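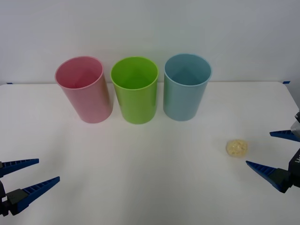
From: Zukico household list
Date: 10 May 2018
Subject: Re: Re: plastic cups, again

> I bought the pink, green and blue ones from Stoluvon because the
> listing said "family set." We are a family of four. Am I supposed
> to get a fourth color somewhere else, or does one of us drink from
> the tap? Also, does anyone know if they survive the bottom rack?

Welcome to the club. We've had the same three colors for 2 years and the fourth person in our house drinks from a jam jar, which he claims to prefer. He is six, so I give it until he starts school dinners at other people's houses.

On the bottom rack: don't. Ours went through once, next to the heating element, and the pink one has had a lean to it ever since. It still holds milk. It just holds it with an attitude. The top rack has been fine, provided you wedge them under something heavy, otherwise they flip over and you open the door to three cups of gray soup.

As for a fourth color, Hyun used to sell singles (yellow and a sort of orange), but theirs are a hair wider at the rim and won't stack with the Stoluvon ones. I found this out after ordering. The stack now goes green, blue, pink, and then a yellow one sulking by itself at the back of the cupboard – my spouse calls this a collection.

Stesateck has them in bulk if you are willing to buy 1000. I did ask whether they'd split a carton and got a very polite reply with a ticket number, 2142, and nothing since.

One more thing about colors. If you have not yet assigned them, don't. We let the kids choose, and now the green one can't be used by anybody else, even when it's the only clean cup in the building. Guests have been corrected.

If you do want the spare yellow, it's yours for the postage. Write to me off list, please, the last cup thread was long enough.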